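Household Workshop Basics
Unit 8 handout: Sorting a mixed surface
Instructor: Horacio Jara
Bretinau Adult Learning, Room 182

Before you read this

This unit follows Unit 7 (storage by frequency of use). You should have the drawer plan you drew last week. If you missed that session, copy the plan from someone at your bench, because Exercise 2 depends on it. Unit 9 covers labels and will be shorter.

1. What a mixed surface is

A mixed surface is any flat working area that holds things from more than one part of the house. A kitchen counter with a hammer on it is a mixed surface. So is a workbench with a coffee mug, a phone charger and a roll of stamps. Most homes have at least one, and it is usually the table nearest the door.

Mixed surfaces build up for ordinary reasons. A job gets interrupted. Something is carried in from another room and set down. An item has no assigned place, so it stays wherever it was last used. The third cause is the one this course deals with. The first two will go on happening in any house where people live.

A surface does not have to be crowded to be mixed. Ten items with plenty of room between them can take longer to sort than a full toolbox, where everything at least belongs in the same box.

2. Terms used in this unit

Home: the one place an item returns to. "The garage" is not a home. "Second drawer, left side" is.

Family: a group of items used for the same kind of work. Drivers and bits are a family. Food wrap, foil and parchment are a family.

Stray: an item whose family is stored in another room.

Holder: anything made to keep small parts upright or separated, such as a bit rack, a socket rail or a pencil cup. A holder counts as one item when you sort, with its contents.

Unknown: an item you cannot name or whose use you cannot state. Unknowns are covered in section 5.

3. The order of work

Work in this order every time. People who skip around tend to handle the same item three or four times.

First pass, strays. Take off everything that belongs in another room. Put it in one carrying box and leave the box on the floor by the door. Do not walk each item to its room as you find it. You will get to the kitchen with the wrap, see the dishes, and the table will still be waiting at suppertime.

Second pass, families. Push what remains into groups. Use the surface itself for this. Keep a hand's width between groups so they stay separate.

Third pass, size. Within a family, line items up from largest to smallest, handles the same way. For screwdrivers this takes a few seconds and shows you right away whether you have three of the same size and none of the one you need.

Fourth pass, homes. Put each family away in the place marked on your drawer plan. If the plan has no place for it, write it on the back of the plan under "No home yet" and put the family in the holding tray.

Last, empty the carrying box. One trip, all rooms.

4. Notes on particular items

Screwdrivers. Full-size drivers and precision drivers are one family but two homes. Precision drivers roll under larger tools and get lost, and the tips are easily chipped. Keep them in a narrow tray or a sleeve. At the benches we use the Hedetti trays, the ones with the low dividers. Any shallow box will do at home.

Bits. Store bits in their holder and the holder near the drill. If bits have been separated from the holder, put them back before you move it. A holder with empty holes is useful information: either bits are missing or you own fewer than the rack was made for. Write down which.

Dowels and short wood stock. These are material, not tools. They go with wood, standing up if there is room. Pieces shorter than your hand can go in a scrap tin.

Round tools. Tape measures, rotary cutters and some small levels come in similar round cases. Pick the item up and check before assigning it a family. Cutters need the blade closed before they go into any drawer.

Water bottles. Always a stray. Take them off first, and check the cap before you lift.

Boxes of wrap or foil. Also a stray in a work area, with one exception. Some people keep plastic wrap at the bench to cover paint trays or to wrap brushes between coats. If you do that, the box needs a bench home and a mark on the end so that it does not drift back to the kitchen. Buy a second box for cooking.

Clips and clamps. Small ones go in a lidded tub. Large ones hang.

5. Unknowns

Every surface has one or two. Typical unknowns are single nuts, metal blocks, plastic feet from furniture, and parts that fell off something.

Put unknowns in a jar with the month on the lid. If you started the jar in May, look through it again in the fall. Do not sort unknowns by guessing. A block filed with the nuts is harder to find later than a block in a jar of odd things.

6. Worked example

Read the surface below using the terms from section 2. Decide on the strays before you think about anything else, then look for the largest family.
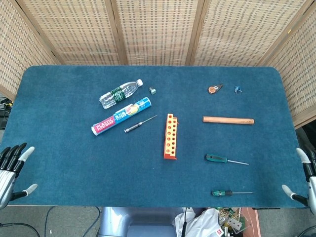
7. Exercises

Exercise 1. On paper, write the first-pass list and the second-pass list for the surface in section 6. Put any item you are not sure of under "Unknown," even if you have a good guess. Then write one line on where the orange bit holder should go and why.

Exercise 2. Compare your families with your drawer plan from Unit 7. Mark each one "home" or "no home yet." If more than half have no home, the plan needs another drawer or fewer categories. Most people need fewer categories.

Exercise 3. At home, choose one mixed surface and sort it using the four passes. Set a timer for 17 minutes and stop when it rings, finished or not. Note which pass you were in. Bring the note on Friday — we will go over them at the start of class.

8. Supplies

Carrying box, holding tray, one jar with a lid, masking tape, marker. The Nadport store on the corner carries jars. If you prefer to order trays, Arabzadeh sells them singly. You do not need to buy anything for Exercise 3 if you have a cardboard box and a clean jar.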